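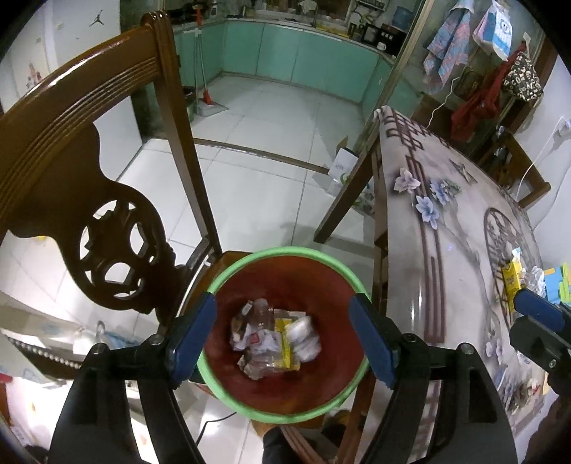 The chair before the trash: a morning of tidying with Américo Loureiro

Américo Loureiro wants to start with the dining table, and then changes his mind before I've got my coat off. "No, the trash first. Always the trash first! If I start with the table I'll be reading old mail until lunch."

He has been helping people get their homes back in order for 12 years, most of them in and near Jerside, and he has the easy manner of someone who has seen a great many kitchen drawers. He laughs a lot. He also moves fast, and for most of our conversation I was following him from one side of a room to the other with my notebook open and my tea going cold.

His method, if he'd let me call it that (he calls it "just going round the room"), begins with getting a bin up off the floor. A chair will do, or a stool, anything sturdy with a flat seat.

"I did it by accident," he says. "I was at my aunt's place in Mota and my back was killing me, so I put the bin on one of her dining chairs. She was horrified. Carved chairs, her good ones! But I finished that room in half the time. You're standing at the table, you've got a wrapper in your hand, and the bin is right there at your hip. You don't bend down and you don't walk off to the kitchen, and if you don't walk off to the kitchen you don't start doing something in the kitchen."

I asked whether people object to a trash bin on a nice dining chair, and he grinned. Some do. He wipes the bottom of the bin first, and if the seat is a pale fabric he puts a folded towel under it. On dark polished wood he's happy to go without, so long as he lifts the bin and doesn't drag it.

He is very keen on small bins, and round ones with an open top most of all. A lid, he says, is one more thing to touch. "And I like a bright rim. I know that sounds silly, but your eye goes to it. You can throw without really looking." He does throw, too, and misses more often than he'd like me to report.

What goes into a living room bin in the first ten minutes hardly changes from house to house. Snack wrappers, he says, then crumpled paper, then that clear film that comes around everything and clings to your sleeve. Plastic bottles turn up under cushions and behind sofas, and those he'd prefer to keep apart. "A bottle takes up so much room! You put one in on top and the bin looks full when it isn't. Squash it, put the cap back on, and stand it by the door for recycling. I say this to everyone and then I catch myself dropping one in with the rest, because I'm in a rhythm. So you fish it out at the end. It's fine."

Plastic bags get a bit more thought. A clean one is worth saving, and he keeps a stock of them folded into triangles in his jacket pocket. A sticky one goes in the trash with no regrets.

Then comes the table, and here he really lights up. Américo loves a tablecloth, especially the shiny wipe-clean kind with flowers all over it, and he gets a little indignant when people apologize for theirs. "Why would you be sorry? It's cheerful, it's practical, soup comes right off it. I grew up doing my homework on one. The ink came off as well, most of the time."

He clears one half of the table at a time, sliding everything to the other end, wiping, and sliding it all back minus whatever has found a better home. Little boxes are his weak spot. He opens every single one. At a house in Fledine he once found 43 buttons and a baby tooth in a box that had sat beside the fruit bowl for years, and the owner was so pleased about the tooth that they stopped for cake.

"Boxes are lovely, but you have to look inside them," he says. "Half the time they're empty and people are just dusting around them."

The decorative things come last. Carved chair backs, metal studs along the edge of a sofa, anything with grooves or openings: he does those with a dry paintbrush, a soft one about two inches wide, working from the top down so the dust lands on a floor he hasn't swept yet. He showed me on a chair of his own and I have to say it was very satisfying to watch. I've since bought a brush.

How long does a room take? He timed himself last April, out of curiosity, and a modest living and dining room came in at 33 minutes, with the floor swept. "That was on my own, with the radio on. With the family helping it takes twice as long and it's much more fun."

He's running a free afternoon session at the Clelturard reading room on 30 April 2022, and he'd like people to bring a small bin and one drawer's worth of clutter from home. He'll have spare paintbrushes. Chairs are already there, and yes, he has asked permission to put the bins on them.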